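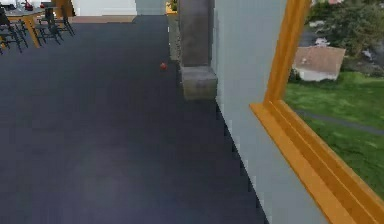
Slide 1. Dark floor, pale table, three dark chairs. Leave up while people find their seats.

Evening, all. Can the back hear me? If the back can't hear me, the back won't answer, so I'll assume it's fine.

My talk is called "Where the Noise Goes", and it's about why you can't hear your own mother at Sunday lunch any more. I spent eleven years at Plormont measuring echo in swimming pools and council chambers, and then people started ringing up about their kitchens. Same problem, fewer verrucas.

CLAP (one, loud, wait for it to die away)

What you heard after the clap is the room. Every surface sends some of the sound back, and hard ones send back nearly all of it. Glass, plaster, stone, tile. We've spent twenty years knocking down walls and pulling up carpets, and then we buy a bigger television because we can't follow the dialogue.

Slide 2. The Vass house

Krisztina Vass has kindly let me use her house, on condition that I say the paint was there when she bought it. Kitchen, dining and sitting room knocked into one. She could hear the dishwasher from everywhere and her husband from nowhere. She tells me she has mixed feelings about fixing the second part.

We took readings before and after. Don't read the graph out. They can see the graph.

Points to make:
– The first thing we did was put down a rug. Thick wool, felt underlay, under the table where the chairs scrape. Cost her 600 with the underlay.
– Then lined curtains, full length, hung with plenty of fullness. A blind looks tidier and does next to nothing.
– Bookcase on the wall facing the telly. Books of different depths. She asked if they had to be good books. They don't.
– Felt pads on chair legs. Cheap, ugly, fall off, buy more.

Slide 3. Things people buy instead

Be nice here. Someone in the room will have bought the foam.

Thin foam tiles take the edge off the high notes and leave the boom where it was, so the room sounds like a cupboard with a lorry outside. Egg boxes are worse and they attract mice. Noreen Mac Giolla still has hers up in the spare room and has asked me to say they're a design choice.

Abdelaziz panels: fine, if you can stand the colours. Vatar ones: thicker, better on voices, heavy enough to want proper fixings. Ask me how I know. (Only if someone asks. The ceiling story takes six minutes.)

Plants come up every time. I like plants. You would need a jungle.

Slide 4. Next door

Warn them before this one. Everything so far is for noise inside the room. It won't stop the neighbour's drum kit. Stopping sound getting through a wall takes weight and no gaps, and a rug on your side only means you hear him more clearly. This is the bit where somebody leaves. Carry on.

Slide 5. Try this at home

Clap in each room. Hang a duvet over a door, clap again. If you can hear the difference, soft stuff will help you, and you've spent nothing.

Questions until 9.15, then they want the hall back. If it goes quiet, do the ceiling story.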